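Gandano: making stage clothes that last the tour

Gandano makes clothes for singers and bands to wear on stage. The label was started in a back bedroom and now rents the upper floor of an old printing shop in Skasulitz. It has no store and no runway show. The designer who runs it does not put her name on the clothes and asked for it to stay off this page too. We talked in July, in the slow stretch when most of her clients are already out on the road and the repairs have not started coming back.

She did not train as a fashion designer. She worked the coat check at a club for a few years and fixed things for performers on the side, mostly zippers and hems. "They would come down the stairs ten minutes before going on, holding the back of a dress shut," she said. "I kept a sewing kit under the counter. After a while they asked me if I could make the dress instead."

The first thing she made from scratch was a long gray coat for a singer who moved her arms a lot. The sleeves tore at the second show. She took them off, cut a larger gusset and put them back on, and she has used that gusset in almost everything since.

"In a store people try a jacket on and stand in front of the mirror with their arms down," she said. "I ask them to sing, or at least to hold a microphone up for a whole song. You find out about the armhole very fast."

Fabric is the part of the job she worries about most. She buys the greater share of it from Mazandarani, a small mill and dye house, and has been going there from the start. Stage light changes color so much that she no longer trusts swatches looked at by a window. She takes a lamp with a set of colored gels when she visits and looks at everything under red and blue before she orders.

"Navy is a problem. Under red it goes black and you lose all the seams you worked on," she said. "I have a green that looks terrible in daylight. It looks wonderful at nine at night."

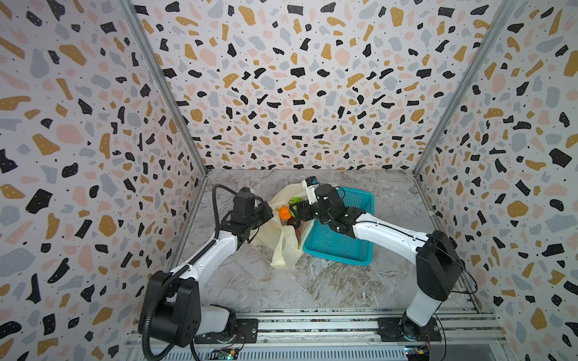 Mazandarani sees the green differently. The mill, answering by email, said that it sells well to customers who have never been near a stage, and that the cloth was meant for daytime coats in the first place. It added that Gandano is the only buyer that turns off the lights in the sample room.

She laughed when we read this to her and said it was fair.

The Tasta jacket

Most people who know the label know it through the Tasta, a short jacket with a high collar and no front closure that can be seen. It fastens on the inside with flat hooks. She drew it for a drummer who wanted something with structure that would not knock against the kit, and then a couple of singers borrowed it and did not give it back.

The shop made 331 pieces last year, counting everything from gloves to full outfits, and the Tasta was the one ordered most. She has mixed feelings about that. She likes the jacket. She would also like to spend more of her week on trousers, which she thinks are harder to get right and which hardly anyone asks for.

"Everyone looks at the top half in photos," she said. "The trousers are what split."

A Tasta takes six days from the first cut to the last hook when nothing else is in the way. The collar is stiffened by hand with rows of small stitches. She tried fusing it for one season to save time. Sweat got into the glue and the collars bubbled, and she replaced all of them at her own cost. The hand stitching came back after that and the price went up.

We asked whether clients complained about the price. Some did, she said, and some went elsewhere. Musicians at the level she works with are often paying for the clothes themselves, with no label money behind them, and she lets people pay over the length of a tour. Most do pay. A few have paid late by a year or more. She has one outfit hanging in the shop that was finished and never picked up, a white two-piece with beading on the cuffs, and she uses it to show new clients how the beads are tied off.

"I knot every bead on the cuffs separately. If you run them on a single thread and it catches on a guitar string, the whole row goes," she said. "Then the next band is walking on beads."

Asked about what she wears herself, she pointed at her apron and said that under it was a sweatshirt from a hardware store. She owns one piece of her own, the gray coat with the repaired sleeves, which the singer sent back when she stopped performing. It is too small for her.

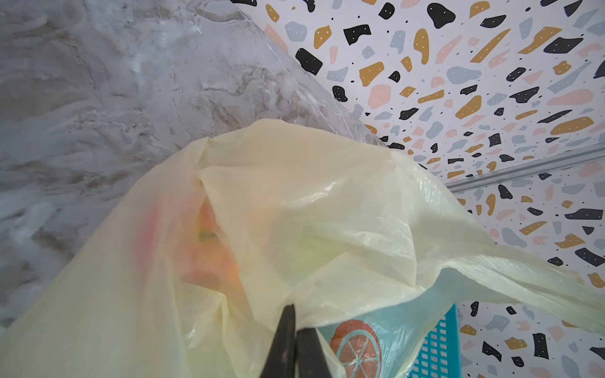 Repairs and what comes next

The repairs arrive in the fall. Boxes come in from wherever the tour ended, sometimes with a note and sometimes with just the clothes rolled up inside. She airs everything out first and goes over it with a piece of chalk, marking each place that needs work. She keeps a notebook on what failed. Crotch seams and underarms are on nearly every page. One page is about a fog machine that left an oily film on a silk shirt, and she has never found a way to get it out.

The notebook goes back into the patterns. Two changes came from it this past winter: a wider seam allowance at the back of the trousers, so that they can be let out or resewn more than once, and a lining that unhooks for washing. Clients asked for the lining for a long time. "I was stubborn about it," she said. "I thought it would ruin the line of the shoulder. It does, slightly, and they don't care."

She does not plan to grow much. An offer came in to produce the Tasta in quantity for regular stores, with the hooks swapped for snaps, and she turned it down after a few weeks of thinking. The snaps were part of it. She had also looked at the sample they sent and raised her arm, and the whole jacket went up with it.

For now there is a choir to dress, her first. They stand still for most of the concert, and she said she is finding it strange to cut a sleeve for people who keep their arms at their sides. She has put the gusset in anyway.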